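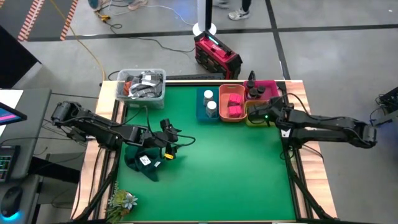 Green work surface with storage containers along the back edge.

4. Setting Up the Moroz Vocal Compressor

The Moroz compressor evens out the level of a recorded voice. Quiet words come up and loud words come down, so the vocal stays at a steady place in the mix. Use this section after you have installed the Prandon plug-in bundle and scanned it into your recording software (see Section 3).

Before you start

You need a mono or stereo vocal track with no clipping. The track should peak between -12 and -6 dB. If it peaks higher, lower the clip gain first. The channel fader comes after the compressor and will not help.

4.1 Loading the compressor

1. Open your session and stop playback.
2. Click the first empty insert slot on the vocal track.
3. Choose Prandon > Dynamics > Moroz. Select the mono version for a mono track.
4. Check that the Power button in the top left corner of the plug-in window is lit.
5. Open the preset menu and choose Default. All controls return to their starting values.

Note: If you also use pitch correction, place it in a slot before Moroz. Pitch detection works best on a signal that has not been compressed.

4.2 Setting the threshold and ratio

1. Find the loudest phrase of the song and set your software to loop it.
2. Set Ratio to 3:1.
3. Start playback. Turn Threshold down slowly from 0 dB until the gain reduction meter begins to move.
4. Keep turning until the meter reads 4 dB on the loudest words.
5. Play a quiet verse. The meter should rest at zero for most of it. If it stays active the whole time, raise Threshold a little.

For spoken word, leave Ratio at 3:1. For rock or rap vocals you can go to 4:1, but repeat steps 3 to 5 afterward.

4.3 Attack and release

Attack sets how fast the compressor reacts. Release sets how fast it lets go.

1. Set Attack to 10 ms. If the consonants sound dull, raise it in small steps.
2. Set Release to 125 ms.
3. Listen to the ends of long notes. If the level seems to pump up and down, lengthen Release.
4. To match the tempo of the song, click Sync and pick a note value. The Release knob is grayed out while Sync is on.

Caution: Very short release times can distort low voices. Keep Release above 40 ms for bass and baritone singers.

4.4 Matching the output level

1. Click Bypass and note the level on the channel meter.
2. Click Bypass again to turn the compressor back on.
3. Raise Makeup until the two levels match.
4. Switch Bypass on and off during playback and compare.

Caution: Turn your headphones down before you adjust Makeup. The control adds up to 24 dB of gain.

4.5 Saving your settings

1. Click Save As in the preset menu.
2. Type a name. Slashes and colons are not allowed.
3. Choose the User folder and click Save.

User presets can be opened in the Skodcombe channel strip, but the Sync setting is not carried over. Presets made in Baltitz, the older version of this plug-in, must be converted first with Import > Legacy.

If something goes wrong

No gain reduction: Check that Sidechain is set to Internal.

Clicks during playback: Raise the buffer size in your audio settings.

Error 1389 when saving: The User folder is read-only. Change the folder permissions and save again.

Section text by Ashton Pirihi. Last revised in July.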